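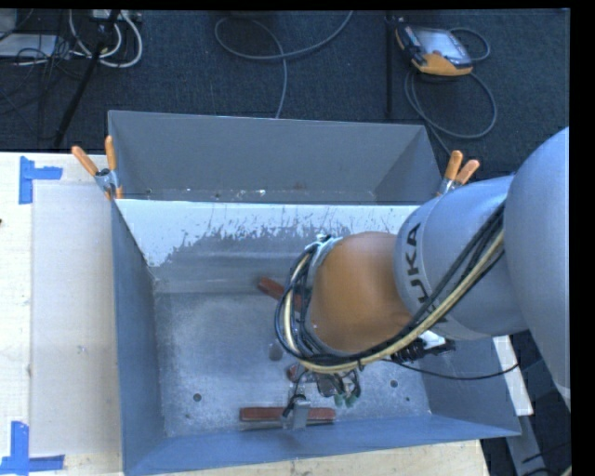 A KUKA arm lowered into an open metal bin.

Readers of this blog have asked for my views on the change to the allotment waiting list at Mabaso Road, which took effect in September.

The list now stands at 245 names. Under the former rules a plot could be left uncultivated for a full season before a letter was sent. The period has been reduced to 28 days during the growing months, and a tenant who receives 2 letters in one year will be asked to give up the plot.

I supported the change at the meeting and continue to do so. Lorna MacAulay spoke against it on behalf of tenants who work shifts or are in poor health, and her request for a written right of appeal was accepted. The wording has yet to be published.

My own plot was inspected shortly after eight in the morning. The bindweed along the northern path was noted and I have been asked to clear it. The leeks were found to be in good order.

Comments may be left beneath this post. Letters concerning individual plots should be sent to Tullio Pace.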